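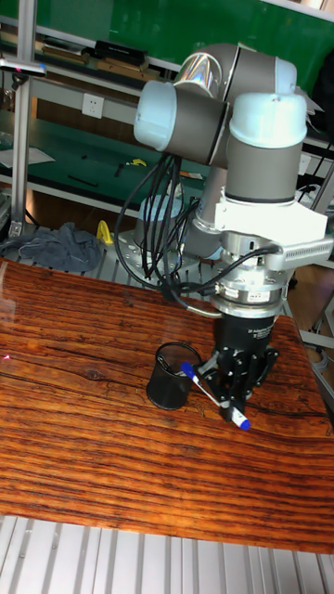 ## 4. Wrist stack, cables and first pick

This is the fun part of the Goditent build! By the end of this section your arm will be dropping markers into a cup, and you will want to show everybody.

**Before you start:** section 3 done, base bolts torqued, emergency stop within reach of your free hand.

### 4.1 Mount the tool

1. Power the arm down and wait for the brakes to click.
2. Clamp the white bracket around the tool end. Leave the screws a little slack for now.
3. Fit the wrist sensor below the bracket, then the two-finger gripper below the sensor.
4. Turn the sensor until its cable can loop out to the side and back up to the bracket, then tighten everything in a cross pattern.

> **Caution:** Never pull the sensor cable tight. Oldřich Šimek trimmed ours to look neat and we went through 2 connectors before we put the loop back.

### 4.2 Hang the cables

5. Let the main bundle drape from the upper joints in loose loops.
6. Jog the wrist slowly through its full range with one hand on the stop. If a loop snags, add slack and go again.

### 4.3 Marker and cup

7. Set the black pen cup on the table and save its position as `CUP`.
8. Hold a capped marker between the fingers and close the gripper at force setting 3. A diagonal grip is fine, and it's a great test of the approach angle.
9. Run `cup_drop` at 14 percent speed. Stop the arm when the end of the marker is close to the rim and check the clearance by eye.
10. Happy? Let it finish, then try it again from the other side of the table.

*Note:* A glossy tabletop can throw off a camera if you add one later. Anežka Machala at the Utcombe workshop lays a sheet of matte paper down first, and it works beautifully.

If the marker slips, go back to step 8 and raise the force one notch. Sensor zeroing is in section 5.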